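Section 2: Getting the bench arm ready for a shift

I've run the Multari arm on the small-parts bench at Mudholm for long enough now to have made most of the mistakes in this section myself, so please read it through once before you touch anything. If you've come over from the old hand-packing line, hello, and don't worry. You already know the parts better than the arm does, and that counts for a lot.

The way we work it, every job gets tried in the simulator first and on the real bench second. Yes, even the dull ones. Yes, even at ten to six on a late shift.

Before you start

You'll need your bench login, the job card and your glasses. Lanyards off, sleeves done up, and mugs on the shelf by the door (I'm looking at everyone here, myself included).

CAUTION: The green stop ring must be lit before you log in. If it's dark, leave the arm alone and ring Kariuki, who look after our servicing. Don't swap the fuse yourself, however handy you are.

Loading a job in the simulator

1. Log in at the side screen and choose Practice. The screen border goes blue.

2. Scan the job card. If it won't scan, type the number in by hand, leaving out the dashes.

3. Pick Overhead from the view menu. You can use the side view if you like it better, but I find it much harder to judge gaps that way and I always end up switching back.

4. Press Home and wait for the beep. The fingers should finish open.

5. Check the parts against the layout on the card. It's the angles that catch people out. We used to turn a part in our hands without thinking about it, and the arm needs to be told, so if a part sits at a slant on the card it has to sit at the same slant on the screen.
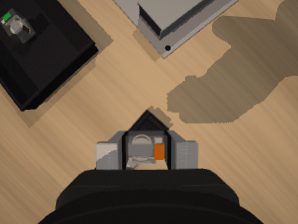 6. Set the speed to 30 for a first run. The dial goes up to 100 and you'll be tempted. Leave it be until you've had a clean go from start to finish.

7. Press Run and keep watching until it stops by itself. If a finger brushes anything on the way down, press Hold, nudge the approach point and start again from step 4.

8. When you've had 2 clean runs one after the other, press Save and put your initials on the card.

Note: Shadows in the simulator are only there to help you judge height. The arm takes no notice of them, so don't go shifting parts about to get them out of the shade. I spent most of a morning doing that!

Moving over to the real bench

9. Clear the bench and wipe it down with a dry cloth. No spray, please, it leaves a film and the parts slide.

10. Lay the parts out to match the saved job, then step back behind the yellow line.

11. Change Practice to Live. The border goes orange and the arm won't move until you press the green button with the gate shut.

12. Stay for the first 18 picks. After that you can get on with labels or restocking, so long as you can still hear the bench.

CAUTION: Never reach past the gate while the border is orange, even if the arm looks as though it's finished. It pauses between picks and it will set off again.

What it means for your shift

People ask me this more than they ask about the buttons, so I may as well put it in. The lifting and placing has mostly gone from this bench. What you get in its place is more setting up, more checking and a fair bit more standing still, and I found the standing still harder than I'd expected. My wrists are a lot better. I do miss the chat across the old line, and we've moved tea break so both benches stop together, which helps.

You'll also be writing things down more. Any fault goes in the bench book, and so does anything that just felt odd. Upendo Were reads it every Tuesday and she does follow things up; the wider gate was her doing after three of us grumbled about the same corner.

If you're lent to the Gimisness site for a week, their arm is the same but the menus are in a different order, and Practice isn't the first choice on the list. Check the border colour before you press anything.

The counter on the side screen flags a finger check every 1000 picks. Switch to Practice, shut the arm down and turn to Section 3 for how to do it.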